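Where does Paul's "thorn in the flesh" fit in the argument of 2 Corinthians 12?

Posted by Stako

I am preparing a lesson on 2 Corinthians 12:1-10 for an adult class in October. Verse 7 says the thorn was given to keep Paul from becoming conceited. Most commentaries I own spend pages on what the thorn was (eyesight, malaria, opponents) and very little on why it comes right after the vision in verses 2-4. Is the identification needed to follow the argument?

Romamus

No. The Greek word is skolops, which can mean a stake or a splinter, and the text does not settle it further. What matters is the sequence. Paul is answering rivals who boast, so he boasts of a vision he will not describe, then of a weakness he will not name. Both are left blank. Verse 9 is the point of the passage - "my power is made perfect in weakness" - and verse 10 applies it to insults and hardships in general.

Note also that the verb "was given" is passive, while the thorn is called a messenger of Satan. Job 2:6 is a useful cross-reference. 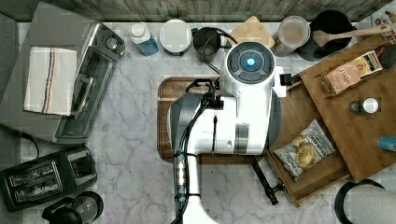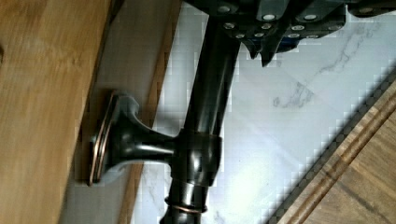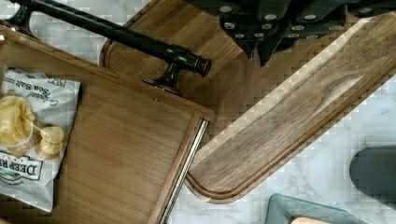
Robot from overhead, then two views from the gripper with the dark metal bar

Chamoun

I always heard it was his eyes, see Galatians 4:15 and the large letters in 6:11. Our pastor taught it that way.

Grellance

Galatians 4:15 may only be a figure of speech. I would give the eyesight theory two minutes and move on. Read chapter 11 aloud first if you have time, especially the list of hardships from verse 23. The class will follow chapter 12 much better.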